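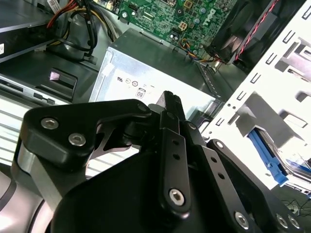
3.2 Regional screens and the second life of Betora

When we began asking people in February how they had first come across Betora, we expected to hear about television, and a good many of them did mention it. What we had not prepared for was how fondly, and at what length, they would talk about the Rotetti, the single-screen cinema in Stullanow that kept the film on its Sunday program long after the city houses had let it go. The Rotetti had 700 seats and, by most accounts, a heating system with moods of its own, yet several of our respondents could still tell us which row they favoured and what they ate there.

Of the 100 viewers who returned our questionnaire, 40 had seen the film at least twice in a cinema, and four told us they had lost track altogether. It is a modest sample, and we would be the first to say so, but the warmth of the replies does sit rather awkwardly beside the colour supplements of the period, whose reviewers found Betora slow, badly dubbed and far too fond of its own desert.

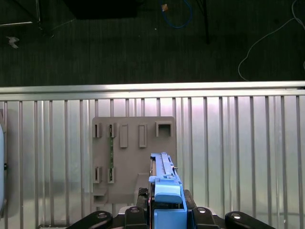
Figure 4. Light blue gripper and a flat grey panel on a corrugated metal wall.

The dubbing deserves a word or two of its own. The version shown in Stullanow was the Tabrizi print, which runs a little shorter than the one later sold on tape and which gives the widow's closing speech to an entirely different voice (lower, a touch hoarse, and to our ears much the better of the two). Viewers who grew up with that print tended to describe her as the centre of the story, while those who met the film on tape nearly always began with the bounty hunter. We take up this difference again in Section 4, where the two soundtracks are compared reel by reel.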